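Plitadum Hand Grippers: Build and Set-up Guide
Section 3. Setting up the table and making your first recordings

By now you should have two finished grippers, one for each hand, and a strong urge to pick things up with them. Good! This section takes you from a bare table to a first batch of usable takes with both hands working together. Allow an evening for it, or a slow Sunday afternoon if you are sharing the space.

The set-up follows the one we use in the shared workshop at Ninberg. Yours can be smaller and scruffier. What matters most is a pale, plain work surface, cables that don't pull on your wrists, and a task you can repeat without getting bored.

Before you start

Have these to hand:

- both grippers, assembled and tested as in Section 2
- the 3 mm hex key
- a flat white board (ours is 800 mm on its long side)
- a soft cloth
- the laptop with Seok installed
- a power strip and a few spare plugs for the practice task

CAUTION: The power strip in this section is a practice object. Leave its cord unplugged from the wall for the whole session. Never practise on a live strip, and never press a gripper finger towards a socket that has power.

3.1 Preparing the surface

1. Clear the table and wipe it.
2. Lay the white board flat with one long edge towards your chair. If it rocks, pack the low corner with card.
3. Sit down and rest both forearms on the board. Your elbows should be able to move without knocking the chair arms. Lower the seat if your shoulders creep up.
4. Wipe the board with the dry cloth. Light smudges do no harm, but pen marks and bits of tape tend to confuse the tracking, so get those off.
5. Dim or screen any bright lamp that shines straight into a gripper camera. Even, dull light from overhead works a treat.

Note: A glossy board gives you reflections of the grippers as they move. Matt is better. If glossy is all you have, try it anyway and look at the tracking score in Seok before you spend money.

3.2 Placing the practice task

We begin with plugs and a power strip, and I still think it is the best starter task there is. It asks for a firm hold, a bit of aim and a push at the end, and you feel every mistake straight away in your fingers.

1. Lay the power strip flat on the far half of the board, with the sockets facing up.
2. Lead the cord off to the left, clear of the space where the grippers will travel.
3. Put the grippers down and try the plug by hand a few times. Notice which way it wants to tilt and how hard you have to press.
4. Set the strip where you can reach both ends of it without leaning forward.
5. Pick up one gripper and check in the Seok preview that the strip shows between the two fingers.

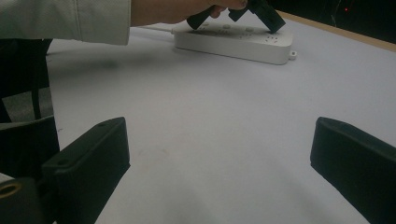
Figure 3.1. Trying the plug by hand, from the gripper camera. The strip lies ahead of the gap between the fingers.

If the strip sits behind one of the fingers in the preview, move the strip and leave the camera alone. You set the camera angle in Section 2, and it is a nuisance to get back once it has been disturbed.

Tip: Don't line the strip up square with the board every time. Turn it a little between takes. A recording set where everything sits in one neat position looks lovely and teaches the Fleturholm arm very little.

3.3 Routing the cables

Each gripper has its own cable, and cables are where most first sessions go wrong. The thick one is stiff when new and will try to steer your hand for you.

1. Plug both gripper cables into the hub before you pick anything up.
2. Bring the left cable up in a wide loop beside your left hand, so that it arrives at the gripper without a sharp bend.
3. Leave enough slack on the right to reach the far corner of the board.
4. Hold one gripper in each hand and sweep both slowly across the whole work area. Stop if you feel a tug, and let out more cable.
5. Check that no cable crosses the power strip or hangs where your knees will catch it.
6. Cross your hands once, left over right, then uncross them. The cables should come back untwisted.

CAUTION: Do not wrap a cable round your wrist to take up slack. If you stand up quickly, the gripper comes with you.

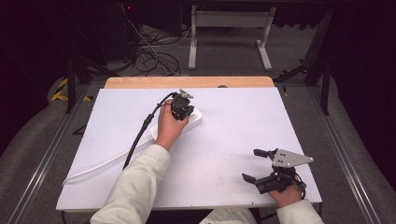
Figure 3.2. Both grippers on the board: the left at the power strip, the right held open.

Sleeves are worth a thought too. Long ones are fine, and in a cold workshop in January they are a blessing, but they should end at the wrist and stay there. A loose cuff that slides down over the trigger will spoil a take in the most irritating way, just as the plug is going in.

3.4 Checking the fingers

Do this every session, even when you were using the same pair yesterday. It takes a minute and has saved me whole evenings.

1. Open the left gripper fully and hold it just over the board. The two pads should face each other across the gap.
2. Close it slowly. The pads should meet along their length and release cleanly when you let go.
3. Look at the brass inserts. Each one should sit firmly in the plastic. If one turns with the screw, stop and go back to Section 2.5.
4. Try each pad with your thumb. If there is any play, nip up the screw with the 3 mm hex key. Snug is enough — these are printed parts and they will crack if you lean on them.
5. Wipe the pad faces. The slightly rough texture is doing real work, and a film of dust takes the edge off it.
6. Repeat with the right gripper.

The angled pad shape was drawn by Gaëtan Leclerc after the first square ones kept catching on the board, and what a difference it makes! You can come down beside a flat object at quite a steep lean and still get hold of it. If you are upgrading from the square pads, swap both sides of a gripper together. A mixed pair will close off centre.

3.5 Finding the near limit

Before recording, find out how close you can come to an object while the gripper camera still shows something useful.

1. Lay a slim object on the board, pointing towards you.
2. Bring the open gripper down with one finger on each side of it, and pause before closing.
3. Look at the preview. You should still be able to see part of the object in the gap.
4. Shift the gripper to the right until the left finger begins to cover the object. Remember how that looks; you will meet it often, and it means you need to come back the other way.
5. Bring the second gripper in from the side and check that you can keep it from knocking the first.
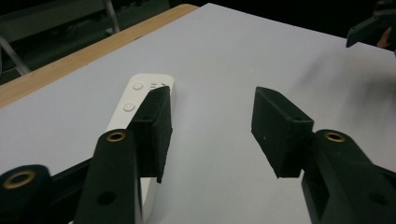 Figure 3.3. Too far over: the left finger hides part of the white device. The other gripper shows at upper right.

Note: A little covering is unavoidable when both hands work close together. Seok copes well as long as it clears before you close the fingers.

3.6 Recording a first batch

1. Open Seok and choose New session, then Two hands.
2. Rest both grippers on the board with the fingers open and press Zero. Keep still until the tone.
3. Press Start. Wait for a slow count of two before you move.
4. Do the task at an easy pace. If you fumble, carry on and recover; a good recovery is worth keeping.
5. Return both grippers to the board, fingers open, and press Stop.
6. Mark the take as Keep or Bin while you still remember it.
7. Turn or shift the strip, and go again.

Rest your hands as soon as your grip starts to tighten. You will see the tiredness in the recordings before you feel it properly.

How many takes do you need? For our first plug task we recorded 223 and kept 144, and the arm began to do something recognisable with that. You may well bin a smaller share than we did. Much of our waste came from the left cable, before we learned to give it a wide loop.

3.7 If something looks wrong

The preview freezes when you move the right hand.
The connector at the back of the gripper is working loose. Push it home and add a cable tie to the handle, leaving a little slack on the gripper side.

The two hands drift apart in playback.
Zero both grippers again. If the drift returns within a few takes, clean the board and check for reflections.

The plug slips in the pads as you press.
Take hold lower on the plug body and wipe the pads. Squeezing harder rarely helps.

The strip slides away from you.
Steady it with the second gripper. Press down lightly near the end, keep that hand quiet, and do the work with the other one. It feels awkward for the first dozen goes and then suddenly becomes great fun.

When you have a batch you are happy with, leave the board in place and carry on to Section 4, where you will load the takes on to the Fleturholm arm.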